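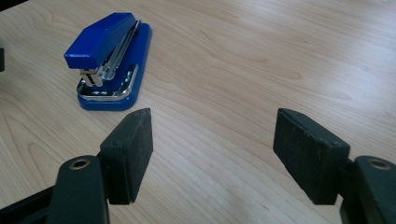
The blue stapler, back on the desk for zine season.

I have a new favorite thing in the house and it is a stapler. A blue one! With chrome trim along the base, like the bumper on an old car. I spotted it at Bainbridge, the secondhand office place behind the bus depot, and paid 5 dollars for it, and I've been finding reasons to staple things ever since.

October is when I put together my little recipe booklet for family and friends. Last year's had 23 recipes and this one is up to 45, mostly thanks to my aunt, Manju Dwivedi, who kept mailing me index cards all summer (the tamarind chutney alone is worth the paper). So I've been printing, folding and stapling at the desk most evenings after dinner — radio on, tea going cold — and loving every minute of it.

I do the recipes in sections now, one thin booklet for each, because last year I tried to get everything into one fat stack and the staples bent over sideways. Soups and breads are finished. Pickles are next, and then sweets, where I still have to work out what my aunt means by "enough milk."

I also love how this blue looks on the pale wood. My old stapler was gray and lived in a drawer, and this one gets to stay out. I'm already thinking about blue covers to match, if the paper shop still has that heavy stock.

If you'd like a set, leave me a comment before the end of the month and tell me whether you want the pickles!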